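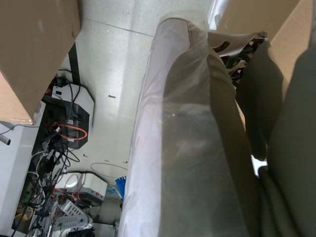
**Why does a company keep goods that it has not yet sold?**

A company keeps goods because customers do not order at the same speed as the factory produces. The goods kept in between are called inventory, and the money spent on them cannot be used for anything else until they are sold.

# Chapter 12: Inventory and Its Cost

In the previous chapter we followed the money of a small company from the first purchase to the final payment by the customer. We spoke of the warehouse only as one line in the balance sheet. In the present chapter we open this line and look at what is inside it.

Many students believe at first that a full warehouse is a sign of a healthy business. The goods are there, they have a value, and they can be sold tomorrow. A banker will often see the same warehouse differently. For the banker, the goods are money which went out and did not yet come back. Both views are correct, and a good part of this chapter is about how to hold them together.

## 12.1 Three kinds of inventory

Accountants divide inventory into three groups. **Raw materials** are things which the company bought and has not started to use. **Work in process** is everything on which work has begun but is not complete. **Finished goods** are ready to be sold. A trading company, which buys and sells without producing, normally has only the last group.

The same object can belong to different groups in different companies. A roll of fabric is a finished good for the weaving mill. For the furniture maker who buys it, it is a raw material. When you read a balance sheet, you must therefore first ask what the company does.

## 12.2 The case of Stutance

We will use one company through the whole chapter. Stutance makes folding garden chairs in the town of Flistilside. It buys its fabric from Heiskanen and its metal parts from Pronden. Heiskanen delivers every 12 days. Pronden delivers only when the order is for at least 1000 sets of parts, and the delivery takes 26 days.

Garden chairs are sold mostly in spring and early summer. In December the shops order almost nothing, but Stutance does not close its workshop. The workers are trained people and the company would like to keep them. So the chairs made in winter go to the warehouse, and by the end of winter there are 2000 of them.

These chairs have a cost which is easy to see: the fabric, the metal and the wages. They also have a cost which is more difficult to see. The warehouse must be rented and insured. Some chairs will be damaged when they are moved. A color that was popular last year may not be popular this year. Finally, if Stutance borrowed money to pay for the fabric, it pays interest on it every month. All these together are called the **carrying cost**.

On the other side stands the **shortage cost**. If a shop asks for chairs in May and Stutance has none, the sale is lost, and perhaps the shop will also go to another maker the next year. This cost does not appear in any account book, and for this reason young managers often forget it.

## 12.3 What you will learn

After this chapter you should be able to calculate the carrying cost of one unit for one year, to find the reorder point when the delivery time is known, and to explain why the two suppliers of Stutance require two different ordering rules. We begin with the reorder point, and with the simple case in which the demand is the same every day.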